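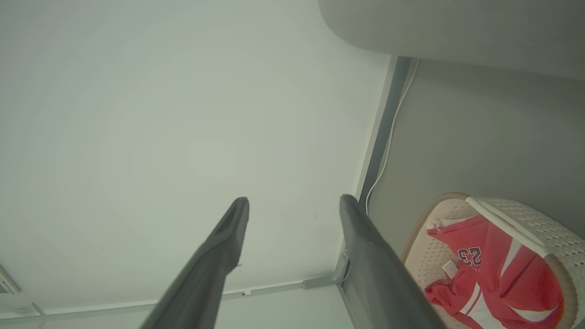
Gripper open next to the laundry basket, with the red number 23 garment inside.

New house rules for the folding and sorting cells

From August we work with one common set of rules for all laundry cells, in Holtwood and in Kallach. Until now each site had its own sheet on the wall, and the two sheets did not agree on who may reach into the basket and when. Yurani Puma compared them line by line in spring and wrote the new version, which has 49 points on four pages. Please read all of it. In this item I mention only the points that change your daily work.

Reaching in. Hands go into the basket only when the arm is in hold and the hold lamp is on. A slow arm is not a stopped arm. In Kallach it was allowed to straighten clothes during slow mode, and this is finished now.

Cables. Every cable that hangs within reach of the gripper must be clipped to the frame or moved behind it. Check this before the first run of the shift, also when you used the same cell the day before. If you find a free cable, write it in the cell log, even if you fixed it yourself.

Baskets. The rim must be free before a run starts. Sleeves, straps and hems that hang over the side should be put back inside, with the arm in hold. Hard things such as belts and key rings come out before the basket goes in the cell.

Fingertips. Look at both tips at every change of operator. If one has a cut or a rough place, the pair is changed together. The Flalero tips and the Mushi tips may not be mixed on one gripper - they close at slightly different points, and we had torn seams from this.

Stopped runs. After two stops on the same garment, take it out and fold it by hand. Please do not try a third time.

Some colleagues asked if the short checklist at the cell door is still valid. It is, but only the version with four boxes. Older ones can go to paper recycling.

Questions and corrections go to Yurani until the end of the month. She has already received several good ones about the wording of the cable point, and I expect this paragraph will become a little shorter.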